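Camisole

A camisole, often shortened to "cami," is a light sleeveless top held up by two narrow shoulder straps. It usually reaches the waist or the hip, and it can be worn under other clothes or by itself in warm weather. The word came into English from French, and its older relatives in Spanish and Provençal go back to a Latin word for a shirt, which is a long trip for such a small piece of clothing. In everyday American use the word covers a good many garments, from plain white cotton undershirts for children to silk pajama tops, and stores don't always agree on where a camisole ends and a tank top begins. The usual rule of thumb is the strap: if it is thin, people say camisole, and if it is wide and cut in one piece with the body, people say tank top.

History

In the nineteenth century a camisole was mostly a cover worn over a corset, there to keep the dress above it clean and to soften the hard lines underneath. These early ones often had short sleeves and buttoned down the front, and many were sewn at home from leftover cotton or linen. As corsets went out of fashion in the early twentieth century, the camisole lost its old job and found several new ones. It got shorter and lighter, the sleeves disappeared, and thin straps took their place. Machine knitting later made stretchy camisoles cheap to produce, and by 2000 or so they were a common sight as outerwear, worn in layers of two colors or under an open cardigan.

Parts and construction

The main part of the garment is called the body or bodice, and it is made of a front and a back panel joined at the sides. The top edge is finished with a band, a binding, a strip of lace or a simple turned hem. Knit camisoles often have elastic in this edge, which is why an older one may pucker at the top long after the rest of it has come smooth. Woven camisoles, having little stretch of their own, are often cut on the bias so that they will slip over the shoulders without a zipper.

Straps may be fixed or adjustable. Fixed straps are sewn down at both ends, and the length has to be right from the start. Adjustable straps pass through a small slider and ring, much as they do on a bra. Some camisoles have a second layer of cloth across the chest, called a shelf lining, with elastic along its lower edge. It gives a little support, and it also gives the person doing the laundry a little more to think about, as the lining likes to roll up on itself in the wash and has to be coaxed flat again.

Laying out and folding

Anyone who has put away a basket of clean laundry knows that camisoles are harder to fold than they look. A T-shirt has sleeves and shoulders that tell you where to begin, while a camisole has only those two straps, and they loop around each other, around buttons, and around anything else that came out of the dryer with them. The cloth is also thin, so the front and back tend to slide apart, and it's easy to end up with the back layer showing through a dip in the front.

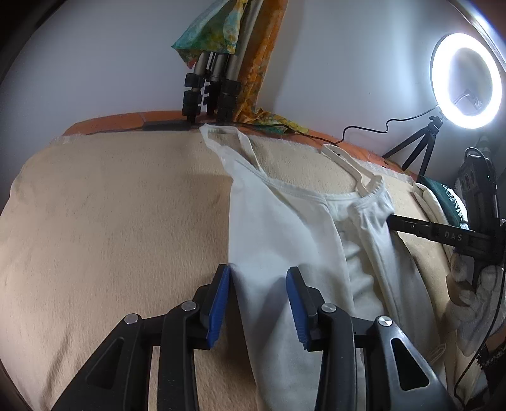
The household writer Moataz Samir, whose laundry booklet went through several printings at the small Rathore press, gives a patient method that many people still follow. He starts with the straps, freeing each one and laying it out above the neckline in its own loop, and only then turns to the body. The side edges come next, one and then the other, pulled gently straight from the underarm to the hem. Folds in the middle are smoothed outward with the flat of the hand, toward whichever side is closer. A gathered top edge is left for last, and he warns against tugging it, preferring to hold the band at both ends and let it settle.

Once the garment is flat there are 3 folds in his version. The straps are brought down over the front, so that what remains is close to a plain rectangle. One side is folded to the middle and the other laid over it, making a long strip, and the hem is brought up to meet the top edge. People with shallow drawers often fold the strip once more and stand the bundles on end.

The surface makes a difference too. A bare table is quick but slippery, and silk or satin will wander across it at the slightest touch. A blanket or a towel holds the cloth in place and is kinder to lace, though a fleecy one may leave a bit of fuzz on dark colors. White cotton hides this nicely.

Care

Cotton camisoles can be washed by machine with other light clothes, and 30 degrees Celsius is a common setting on European labels. A mesh bag keeps the straps from winding around the rest of the load. Silk and lace are better washed by hand, pressed in a towel without wringing, and dried flat in the shade. Elastic lasts longer when it is kept away from high dryer heat. White ones may yellow slightly at the underarm over time, and a long soak before washing helps more than scrubbing does.

Storage

Camisoles can be hung, but the straps slide off smooth hangers, and the weight of a heavier knit can stretch them. Hangers with notches help, as do small loops of ribbon sewn inside the side seams. Most households simply keep them in a drawer, with the everyday ones near the front and the good ones in tissue at the back.

See also: Chemise; Slip (clothing); Tank top; Undershirt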